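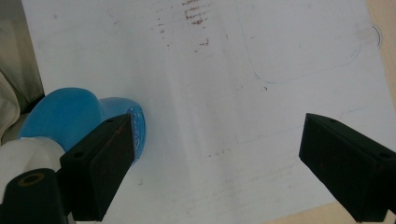

Blue plastic piece against the left finger of the hand-held gripper, club table.

Collecting pick-up demonstrations by hand: a tutorial for the Khumalo robotics club

Last updated 17th January

The promise with a hand-held gripper is that you show the robot a job a few times and it learns it. I have run this session with two year groups and I'd like you to start with lower hopes than that. What you can get out of an afternoon is a set of recordings good enough to argue over. Whether the Grura arm does anything sensible with them is a separate matter, and the April open day is too soon to bet on it.

What you need

One hand-held gripper, charged
A white sheet big enough for the work area
One light plastic object with a rounded shape
A notebook, on paper

Step 1. Lay the sheet

Spread it over the table and pull it as flat as you can. Old sheets have stains and creases and ours certainly does. The Plustex guide says the background must be spotless. I have never seen a run fail over a brown mark, though I have seen half a session go on scrubbing one. Leave it.

Step 2. Choose the object

Everyone wants to begin with something difficult. Don't. Pick a shape you can close the fingers on without thinking. Curved plastic is harder than it looks, as one finger tends to touch first and shove the thing sideways while the other is still out over bare sheet. If that keeps happening, come in more slowly and line up both fingers before you go down.

Step 3. Record

Start with the gripper open and still. Move in, close, lift, hold for 2 seconds, put down, open. Do 5 of these and stop. Play them back before you do any more. People skip this and then find that they had their sleeve over the lens for the lot.

Step 4. Change one thing

Turn the object, or move it a hand's width, and record again. If you change the object, the sheet and the person all at once you will learn nothing from the result, whatever the Cusonon forum tells you about "variety".

Step 5. Throw some away

Go through the recordings and bin any where you fumbled and then corrected. Some say the corrections are useful. They may be, for a team with 1000 recordings. Our best group finished with 11 worth keeping, and a fumble in a set that small counts for a lot.

Write down what you binned and why. When the arm misses the object, and it will, the notebook is the first place to look. Training is on the next page.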